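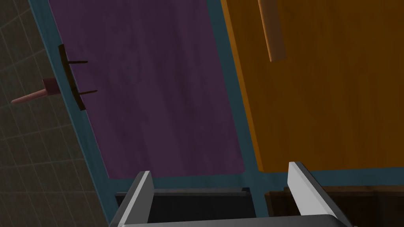 Pleltau Workcell Simulator, reviewed after two months of use

I work at the Lumirex service centre in Lurkville, where we prepare staff kitchens for offices. Last October our management decided that a robot arm should do the evening round of opening cupboards and checking the stock. Before the arm came, we received the Pleltau software, so that we could try the whole job on a screen first. I am a shift leader and no programmer, so please read my opinion in this way.

The installation took 30 minutes on an ordinary office computer. You build your kitchen from ready parts: doors, handles, tiles, hooks, drawers. The parts can be mixed freely, and I like this very much. One cabinet can have a purple door with a dark curved handle beside an orange door with a flat, pale one. Our real kitchens are not so colourful, but they are just as mixed, and the two fingers of the gripper must manage every kind of handle.

The view from the gripper is the best part. My colleagues understood quickly why the arm needs free space in front of a door, and they began to park the trolleys differently. The shadows look natural enough for me. Deep openings are rather dark in this view, and I did not find a setting to make them lighter.

The programme keeps a log of all attempts. Ours shows 2,371, and nearly all of them were started by people from the evening shift, who were at first the most worried about the robot. Two of them now plan the routes and have this written in their contracts. The others got more time for repairs and for talking with customers – but also fewer evening hours, and the evening supplement is lost with them. Pleltau cannot be blamed for that, but a buyer should speak about it with the staff early.

We also tested Quinlan, which is cheaper. Its menus are clearer, but the choice of handles was too small for us.

The manual is weak. Some pages use other names than the buttons on the screen, and the search does not help. Support answers by e-mail only, usually the next morning.

I would buy it again for a team like ours. For one single kitchen the price is too high.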